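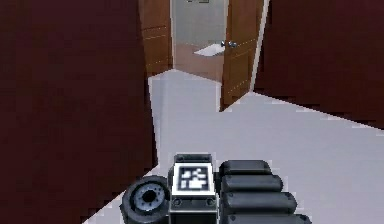 Lultel opens its home robot training library

26/07/2022

Lultel today released Eketti, a free library of household tasks shown to a mobile robot by people steering it from a distance. It holds 3,881 recorded runs, and we're thrilled to finally share it!

Every run was driven by a person at a desk, using a hand controller and the view from the robot. Operators guided the arm and base through simulated homes, down hallways, up to doors and on into the rooms beyond. The wooden doors with round silver knobs quickly became a team favourite (and a fair test of patience). Getting a gripper lined up with a small knob while the base is still rolling takes practice, and the library keeps the clumsy tries along with the smooth ones.

Of the full set, 1,565 runs involve a door and 1,431 involve picking up or moving an object. The rest cover driving between rooms. Each one comes with the camera view, the joint positions and the operator's commands, all lined up in time.

The simulated homes were built by our partners at Nastitz, who coloured the walls and laid out the rooms in nine different floor plans. The steering software, called Lu, is part of the release too. It runs on an ordinary laptop, and new operators can begin with a short practice course before they record anything.

We would love to see what schools, labs and hobbyists do with it. Runs recorded at home can be sent back to us through Lu, and we plan to add the first batch in September.

Eketti and Lu can be downloaded from the Lultel website. Media enquiries can be sent through the contact page.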